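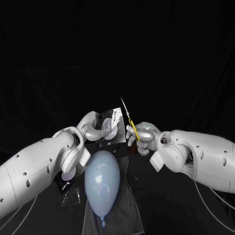
濃いグレーの布と水色の風船

町の噂表の作り方(都市キャンペーン用)

2024-07-11

都市を舞台にしたキャンペーンで使う噂表の作り方をまとめておく。例はうちの卓の「Undemow」から取った。舞台は港町Drokcombe、暦は228年。システムはFivanceだが、ダイスで表を引けるゲームならそのまま使えるはず。

用意するもの
・町の有力者と組織のメモ(箇条書きでよい)
・前回までのセッション記録
・12面体ダイスと6面体ダイス
・表を書く紙か表計算ソフト

手順1 町で今起きていることを書き出す

最初に、プレイヤーが関わるかどうかを考えずに、町で進行中の出来事を書く。Drokcombeの場合は次のようになった。

・Troncoso商会が塩の倉庫を買い集めている
・灯台守が交代したが、前任者を見送った人がいない
・市参事会が橋の通行税を上げる準備をしている
・墓地の北側で犬が吠える

一行で書けないものは出来事が大きすぎる。「戦争が近い」と書くかわりに「鍛冶屋が農具の注文を断っている」と書く。住民の目に入る大きさまで下ろすのが目安になる。

手順2 真偽を決める

書き出した出来事ごとに、噂としてどう伝わっているかを決める。区分は次のとおり。

真:そのまま正しい
半:核の部分は正しいが、人物か場所か時期が違う
偽:間違い。ただし、そう思われている理由がある

偽の噂にも必ず理由を書いておく。灯台守の件なら「前任者は密輸で捕まった」という噂を偽として入れ、理由の欄に「同じ日に別の男が港で捕まった」と書いた。調べに行ったプレイヤーは捕まった男に会えるので、外れの噂でも一場面になる。理由のない偽の噂は、調査の時間を使わせただけで終わる。

配分は半を一番多くする。偽を増やしすぎると、プレイヤーは噂を聞かなくなる。前のキャンペーンで一度やって失敗した。

手順3 24項目の表にする

2列に分けて、左列を「酒場・市場」、右列を「役所・屋敷」とする。それぞれ12項目で、合計24項目。振るのは12面体で、どちらの列を見るかはキャラクターがどこで聞き込みをしたかで決める。

同じ出来事を両方の列に入れておくとよい。倉庫の件は次のように書き分けた。

左列の4「Troncosoの連中が塩を隠してる。冬には値が倍になる」
右列の9「Troncosoは倉庫を担保に金を借りたいらしい」

どちらも半である。商会が倉庫を買っているのは本当だが、目的はどちらの話とも違う。両方を聞いたプレイヤーが食い違いに気づけば、そこから自分で動き出す。

文はそのまま読み上げられる話し言葉で書く。要約で書くと、セッション中に台詞に直す手間がかかるうえ、毎回同じ口調になりやすい。

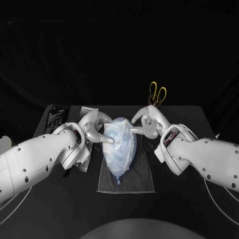 各項目には番号、文、真偽、理由、話し手の欄を作る。話し手は職業だけ決めておき、名前は必要になったときにつければ足りる。うちの表では縄職人、渡し守、公証人の見習いなどが並んでいる。

手順4 聞き込みの判定とつなげる

噂を一つ聞くのに判定は求めない。町に入って食事をすれば何かは耳に入るものとして、無条件で一回振らせる。判定が必要なのは次の場合にしている。

・もう一つ聞きたい
・特定の話題に絞りたい
・噂の出どころを知りたい

Fivanceなら会話系の技能で振り、成功なら追加で一つ、大成功なら出どころもわかる。失敗したときは噂を渡したうえで、「聞き回っている連中がいる」という話が町に広まったことにする。この扱いにしてから聞き込みが止まらなくなった。

話題を絞る場合はダイスを振らず、GMが表から近いものを選ぶ。該当がなければ「その話は誰も知らない」と答えてかまわない。

手順5 セッションごとに更新する

使った項目には線を引き、次回までに新しいものを入れる。更新の手順は次のとおり。

1. プレイヤーが聞いた噂を消す
2. 前回プレイヤーがしたことを一つ、住民の目から見た形で書き足す
3. 残っている噂から6面体で一つ選び、事態を一段進める

2は省略しないほうがよい。Valentina Medinaの演じる傭兵が橋の上で喧嘩をした回のあと、表に「参事会が雇った用心棒が橋で暴れた」と入れた。雇われてなどいないので偽である。本人が次の回にこれを引き、参事会へ抗議に行くと言い出して、そのまま通行税の話に入った。

3の「一段進める」は、放っておいたら次にどうなるかを一行で書くだけでよい。墓地の犬なら「吠えなくなった」にした。6面体を使うので、対象にする項目にはあらかじめ1から6の番号を振っておく。

よくある問題

噂が多すぎて覚えられないと言われる
一回のセッションで渡す量を減らす。うちでは聞いた噂をカードに書いて卓に置いている。Rajitha Nanayakkaraが書記をしてくれる回は、それを見ながら次の行き先を決めることが多い。

全部が本筋の伏線だと思われる
本筋と無関係の項目を混ぜ、早い段階で一つ解決させる。迷子の山羊の話を初回で片づけたところ、以後は気楽に聞いてもらえるようになった。

準備が間に合わない
最初から全部埋めなくてもよい。左列だけ作り、右列は屋敷に入れるようになってから足す。文章全体でも2,000字あれば一つの町には足りる。

季節が変わったとき
町の様子が変わるので、表の半分を入れ替える。Undemowでは12月に港が凍る設定なので、船に関する項目を全部外し、薪と病気と借金の話に差し替えた。外した項目は別の紙に残しておき、春に状況を進めてから戻す。

右列の白紙版を作るときは、話し手の欄を左列より広く取っておくこと。役所の人間は肩書きが長い。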